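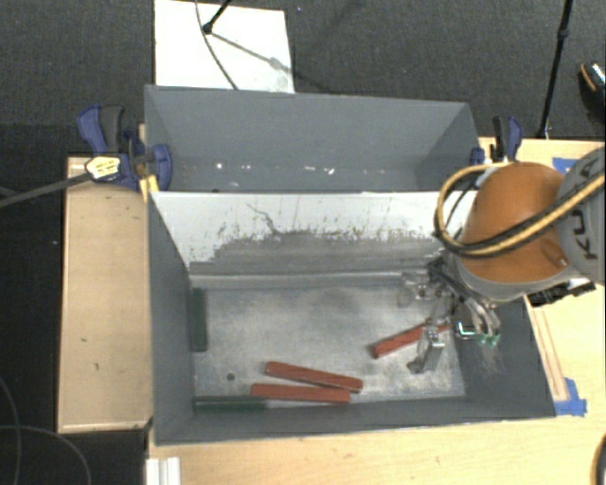 Tane Kerslake writes that a toy bin with a divider is a bin with two ways to be wrong, and would I please stop recommending them. Tane's household has reached the stage where everything goes in the front half, the back half stays bare, and any mention of sorting is met with a long stare.

By Olleo
2 May 2018

I sympathize, but I'm keeping the divider. The trouble is usually the rule. "Reds here, greens there" is a fine system for a person who enjoys filing. Try "blocks in front, everything that isn't a block in back." The back will fill up by Friday, mostly with crayons and one sock.

On cleaning. Tip the bin out first (yes, all of it, there will be raisins). Warm water, a squirt of dish soap, a soft brush for the corners. Wipe the top of the divider twice, as that is where every hand lands on the way in.

Scuffs on a gray bin can be rubbed with a little baking soda on a damp cloth. Chips can't. I spent most of a December evening on one and it is still there, only shinier. If paint is peeling, scrape the loose bits off before the bin goes back near small children, and if you don't know what the paint is, get another bin.

Blocks get the same soapy water, unless they're wood, which wants a damp cloth and an airing on a towel. Give them 2 hours before they go back. I have tried 11 minutes and don't recommend the smell.

Tips and complaints to the Brokcombe desk. © Pretidlow Household Pages. Back to top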